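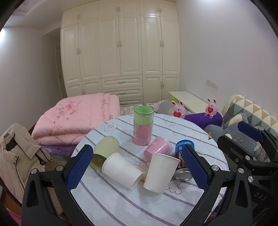 16/05/2019
Went through the Relness boxes again, mostly the building papers. The plan of the north wing is dated April but the year is torn off. It shows 2 studios where the later survey has one. Scanned 276 sheets so far out of 800 — the tracing paper is slow, needs a weight on each corner.

Stisia drawings are filed under Matei, wrong box. Left them in place and put a slip in. The Lasitz prints still need a cabinet number.

Next: the builder's letters, first 100. Check whether the common room stove is mentioned.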